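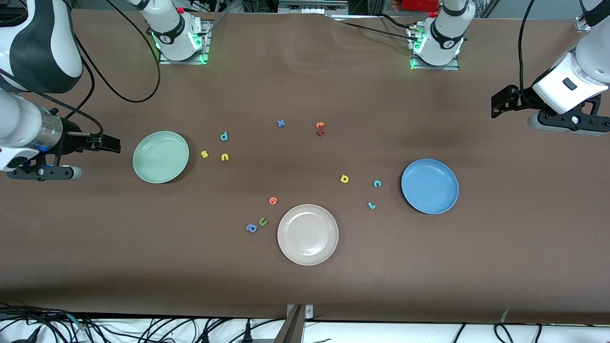 So I finally got the Levchenko cassette tapes to load, and I have been grinning like an idiot ever since. If you read my last couple of posts you know I picked up a box of 13 tapes from a guy clearing out his late uncle's garage in Prencombe, and that most of them looked pretty rough. No cases, labels half peeled off, a bit of a smell. I paid more than I should have. My wife knows the number and has been very nice about it.

Most of the box is the usual stuff. Type-in games from magazines, a checkbook program, three copies of the same blackjack game with different titles (why do people do this?). But four of the tapes have Jondside written on them in pencil, and those were the ones I wanted. Jondside was a text adventure that got passed around our users' group when I was in high school. It was never sold in a store as far as I know. You got it from a friend, who got it from a friend, and every copy had some little thing wrong with it. Mine would freeze whenever you tried to go down the well, so I never saw the bottom half of the game. I've wondered about that well for longer than I care to admit!

The first two tapes were no good. I cleaned the heads, I adjusted the azimuth with the little jeweler's screwdriver, I tried three different recorders. Load error every single time. The third one got through the header and then quit. I was ready to put the whole box back on the shelf and go mow the lawn.

Then I wrote to Laine Vanags, who some of you will remember from the old Mornberg mailing list, and got back a very long email (thank you, Laine) that boiled down to this: stop playing the tape into the computer. Record it as a WAV file first, at the highest setting you can, both channels, and look at the waveform. I had always mixed down to mono out of habit. Well, on tape four the left channel is mush and the right channel is just about perfect, and I had been blending the two together and ruining it. I felt pretty dumb.

Right channel only, a little volume boost, no noise reduction at all – Laine was very firm about that part – and it loaded on the second try. 674 lines of BASIC. I printed it out on paper, because I'm old and I like to use a pencil.

And there was my well. In this copy the GOSUB for the bottom of the well goes to line 4000, where there's a nice chunk of code for a flooded tunnel, a boat, and a very rude ferryman. I dug out my own old listing, the one I made in high school on the back of somebody's payroll forms, and mine has the same GOSUB, but the section at 4000 has no RETURN at the end of it. Whoever typed in my copy left it out. One word! I'm a little bit mad at that person and I'm also fairly sure that person was me.

There's also a REM at line 3289, which is an odd number in a program where everything else goes up by tens. All it says is FIX THIS BEFORE MORNBERG. Mornberg was where the swap meet used to be held every October, in the gym, so I'm guessing the author was trying to get it finished in time to hand out copies. I don't know what needed fixing. The lines on either side just handle the lantern, and the lantern works fine for me. If you have a copy with something different around there, please send it my way, I'd love to compare them.

I haven't finished the game yet. I'm stuck on the ferryman, who wants something I don't have, and so far he has turned down the lantern, the rope, the cheese and the bag of coins. Please no hints in the comments if you know it. I've waited this long and I want to get it myself.

Next up is tape three again, right channel only this time, and then I'll go back through the two bad ones the same way. I also need a new belt for the good recorder – it has started to squeal when it rewinds – so if anybody has a source for the small flat ones, let me know.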